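Cómo presupuestar las pinzas manuales y sus consumibles

Al pedir equipos de captura para tareas de laboratorio, casi todo el presupuesto se va en las pinzas y queda poco para lo que se gasta. Esta guía recoge el orden que seguimos en Novov para preparar un pedido.

1. Escriba primero la lista de tareas. Pasar tubos de una gradilla a otra exige una apertura y un agarre distintos de los que pide doblar tela. Sin esa lista, el proveedor cotizará el modelo más caro.

2. Calcule 2 pinzas por puesto, más una de reserva para toda la sala.

3. Separe las almohadillas en una partida propia. Son lo primero que se deteriora. Revise el borde inferior, que es donde empieza a deshilacharse el material, y anote la fecha de cada cambio.
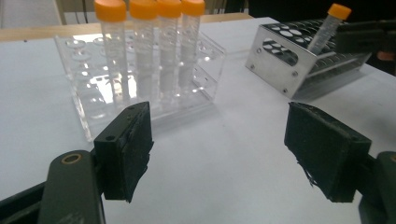 Almohadillas con el borde inferior deshilachado, junto a dos gradillas con tubos de tapón naranja.

4. Incluya el material de mesa. Conviene tener gradillas de acrílico y de aluminio: los reflejos cambian mucho de una a otra. Para los tubos de centrífuga reservamos 30 euros por puesto.

5. Pida dos ofertas con los repuestos desglosados. Latifa Sqalli, de compras, rechaza las que traen un único importe. En la última ronda, Grolldale cobraba 200 euros por el juego de repuestos y Plileseck lo incluía en un contrato anual de 800.

6. Confirme el plazo de entrega de los repuestos antes de firmar y haga el primer pedido junto con las pinzas.

La plantilla de cálculo la mantiene Lourenço Antunes. Las correcciones se le envían antes del cierre de marzo.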